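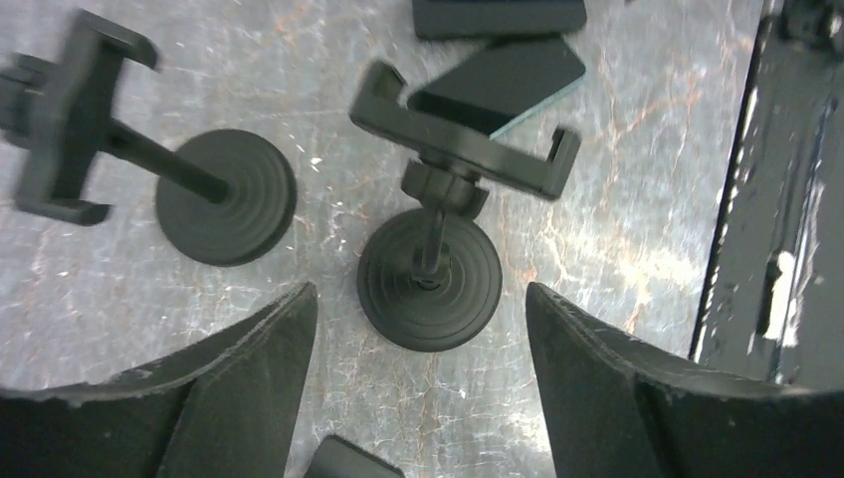
Wrist view, cell 2: two holders on the marble top, one phone leaning into the clamp of the center holder.

Ticket 2378
Project: Sistton (household chores, tabletop set)
Site: Dureneck
Task: put phone in holder
Status: open, waiting on retest
Priority: normal

Summary
The arm picks up the phone without trouble but does not seat it in the holder reliably. Over 100 attempts, 13 ended with the phone in the cradle and still there ten seconds after release. The task is on the list Trunduritz wants to show in September as "ready for the home." On these numbers I would not put it there.

What we expected
Phone goes from the table to the spring clamp in one motion. Person says "put my phone away," and the phone is in the holder. Someone with one free hand does this in a few seconds and doesn't look at it for most of that time.

What we got
Pickup is good. The fingers close on the long sides and the phone comes up vertical. From there three things go wrong, in this order of how often we see them:

Phone touches one jaw and stops. The clamp needs to be pushed open by the phone itself, and the arm reads the spring as a collision.

Phone goes in but pushes the holder over or turns it. The base is meant to be stuck down and on some runs it isn't holding.

Phone is placed where the cradle used to be. Usually follows a run where the holder got turned.

Log

Sunday, 9:40. Ran the task as written with the default force limit. Stops at first contact on nearly every run. Logged as collision stop, which is technically correct.

10:15. Raised the force limit one step. Fewer stops. Holder now slides when the clamp resists. Pressed the suction base down by hand and tried again. It held for a while and then let go. I wiped the table and the base with alcohol and it held longer.

11:05. Asked whether we could bolt the holder down. Answer from Dehghan was no, since the test is supposed to stand for a kitchen counter and people don't bolt things to those. I agree with that, but it should be in the spec. Right now the spec says "holder fixed to surface" and leaves it there.

11:50. Checked the pose estimate. Screen off, the phone is a dark mirror to the wrist camera.
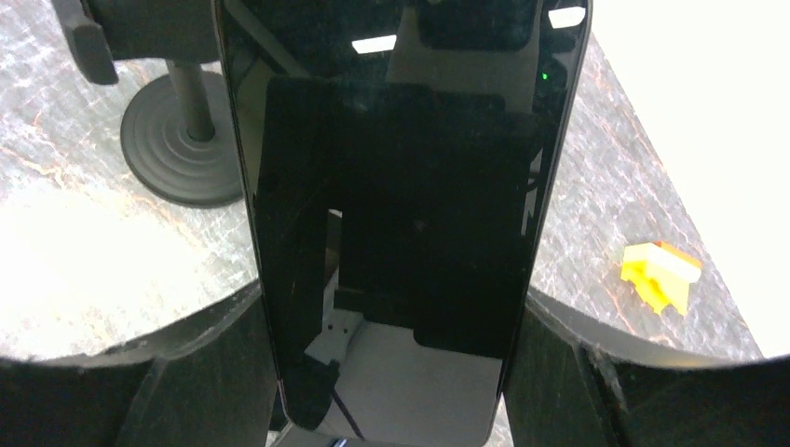 The estimator puts the phone's top edge in the wrong place when there are ceiling lights in the glass. I turned off the overhead row nearest the cell and ran the same pickup again. The estimated top edge moved by 9 mm between lights on and lights off, with the phone in the same spot. The jaws don't allow for anything like that. Turned the row back on, because a home is going to have lights.

13:20. Put a strip of matte tape across the glass. Estimate is steady with the lights on. Not a fix we can ship - nobody is going to tape their phone - but it confirms the cause.

14:30. Changed the approach so the phone comes in at a tilt, one edge against one jaw first, then rotates flat while pushing. This is how I do it by hand when I pay attention. Best result of the day. Still needs the base to stay put.

15:45. Tried using the second arm to steady the holder. Works, but the cycle takes 114 seconds from start to release. For comparison, the mug-to-rack task is under 30.

Findings so far
1. The force limit treats a spring clamp as an obstacle. Needs a separate setting for parts that are meant to move.
2. Reflections on a dark screen shift the pose estimate. Confirmed with tape.
3. Suction base is not dependable on this tabletop without cleaning first.
4. No check of the holder pose between runs. After one bad run, the next few are lost too.

Workaround
Clean base and table before each block of runs. Use the tilted approach. Reset the holder by hand after any run that turns it. With a person doing those things, the demo will mostly go well. I'd ask that whoever presents it says a person is doing those things.

Requested
Vision: reject highlights on the screen before edge fitting, or take a second view from another angle and compare.
Controls: compliant push with a distance cap, to replace the plain force stop.
Project: move this task from "ready" to "in progress" on the Sistton list until the retest. Decide what "fixed to surface" means.

Update, next shift
Compliant push is on the test branch, not merged. Vision has the recordings. Holder re-pose check added to the start of each run, adds four seconds. Retest is set for 100 runs, lights on, no tape. Leaving the ticket open.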